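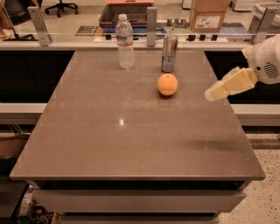 8. März 2023

Heute der große Tisch im Glasraum, weiter mit der Oberflächenprüfung für Skondetness. Offene Fragen waren Glanz, Schlieren und was die Platte mit Sachen macht, die in einer normalen Pause eben auf so einem Tisch stehen. Drei Gegenstände habe ich genommen: Wasserflasche mit Etikett, schlanke Getränkedose, Orange. Mit Absicht weit auseinander gestellt, damit sich die Ränder später nicht überlagern.

Vorher die ganze Platte mit dem milden Reiniger von Plallura gewischt, danach mit dem Mikrofasertuch trocken nachgegangen. Die Streifen von vorne nach hinten bekomme ich trotzdem nicht weg. Man sieht sie vor allem, wenn man flach gegen das Deckenlicht schaut. Josée meint, das komme vom Tuch. Ich tippe eher auf Reste der alten Politur. Zum Vergleich beim nächsten Mal eine Hälfte nur mit destilliertem Wasser wischen.

Spiegelung: Das Deckenlicht gibt einen kleinen hellen Fleck, etwas links von der Mitte. Stört beim Arbeiten nicht, beim Lesen von Papier schon, wenn man direkt davor sitzt. Unter der Orange ist die Spiegelung schwach, aber erkennbar. Für den Fragebogen aus Clomthorpe würde ich "glänzend" ankreuzen und nicht "seidenmatt", auch wenn im Datenblatt seidenmatt steht. Das Datenblatt ist vom September und gilt womöglich noch für die alte Charge. Muss ich nachfragen, Chargennummer bei uns ist 2099.

Farbe: graubraun, taupe. Josée hat im Protokoll "mokka" geschrieben, bitte ändern, sonst passt es nicht zur Farbkarte. Der graue Unterschrank bleibt, wie er ist, die Kunden wollten ihn heller als die Platte.

Kante: vorne und an den Seiten leicht abgeschrägt. Mit dem Fingernagel entlanggefahren, nichts bleibt hängen. Die Orange einmal angestoßen, sie rollt sofort los. Für einen Tisch, an dem auch gegessen wird, wäre eine kleine Erhöhung hinten gar nicht schlecht, ist aber nicht unser Auftrag. Nur aufschreiben.

Feuchteprobe, nach der Aufstellung gemacht:

Flasche: kalt aus dem Kühlschrank neu geholt, 104 Minuten stehen lassen. Ring unter dem Boden, mit trockenem Tuch sofort weg, kein Rand.

Dose: ebenfalls kalt. Ring schmaler. Nach dem Abwischen ein matter Bogen, den ich nur von der Seite sehe. Mit Reiniger dann weg. Dose anheben, nicht schieben, der untere Rand ist hart, und ich will keine Kratzer, die nachher der Feuchte zugeschrieben werden.

Orange: ein Stück Schale über der Platte geknickt, so dass das Öl spritzt. Nach zehn Minuten gewischt. Kleine stumpfe Punkte, zweimal nachgewischt, danach nur noch zu ahnen. Das ist der einzige Befund heute, der mir nicht gefällt. Wiederholen mit Zitrone und mit längerer Einwirkzeit, am besten auf dem Reststück und nicht auf der Platte selbst.

Schleifmuster: Das Reststück habe ich mit Korn 4000 nass angeschliffen und neu poliert, Paste von Szűcs. Ergebnis ist gleichmäßiger als die Platte im Originalzustand. Dauert aber, für die volle Fläche rechne ich mit ungefähr einem Arbeitstag. Bevor wir das anbieten, muss Josée Ouellet den Preis durchgehen.

Auftragsnummer für alle Zettel: 1565. Auf den beiden älteren Blättern im Ordner fehlt sie noch.

Offen:
Datenblatt für die aktuelle Charge anfordern
Zitrone besorgen, neue Mikrofasertücher auch
Schublade unten prüfen, Auszug und Spaltmaß, heute nicht mehr geschafft
"mokka" im Protokoll ersetzen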